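Category: Food and Kitchen | Members' News

Sorting the produce table: what we learned about telling things apart

The play food sets for the Skodton learning kitchen have now been unpacked and checked against the order. They came from Bokmont in October and have been in boxes since, apart from the few pieces we took to the open day. The order was for 247 pieces of fruit and veg, and all but 4 have turned up. Bokmont will send the missing ones with the shopping baskets.

The sets are for the pretend greengrocer's corner and for the sorting sessions, where people put fruit on one side and vegetables on the other, or group things by colour. The plan is to put out a small mixed lot each time. A full box is too much at once and most of it ends up in a heap.

We spread pieces out on a black table to see which ones work well together. The dark top helps, as the garlic and the lemons show up clearly on it. Green things need a bit more care - the lime is easy to miss if it is next to something bigger.

Garlic, lemon and lime are in both of these mixes.

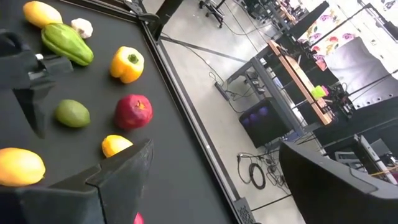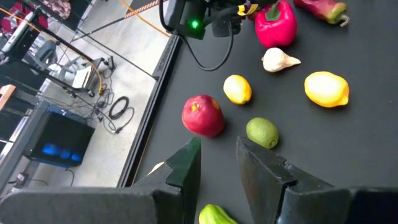
Onyeka, writing in after the last sorting session, would like fewer lemons and more things people cook with at home. Her group knew the peppers and the apple straight away but had a long talk about the chayote, which several of them had never bought. She asks if we could add plantain, okra and a decent onion, and says she would swap two lemons for one onion any day.

We have passed this on. Onions can be ordered singly, but okra only comes as part of a larger set, so that will have to wait for the next order. The chayote is staying. A short card with its other names (christophene and cho-cho) will go in the box with it.

A few notes for anyone borrowing a set. Please wipe the pieces with a damp cloth and let them dry before they go back in the bag. Do not put them in the dishwasher. Keep the garlic in the small pouch, or it gets lost at the bottom. Sets can be collected from the Herden Room on weekday mornings and kept for two weeks. Write the box number in the book when you take one and again when you bring it back.

Filed under: learning kitchen, play food, borrowing

607 views | 4 comments | Share

Recent items
Herden Room: new shelves and where things are now
Shopping baskets - what we have ordered
Soup day recipes from October
How to label a borrowing box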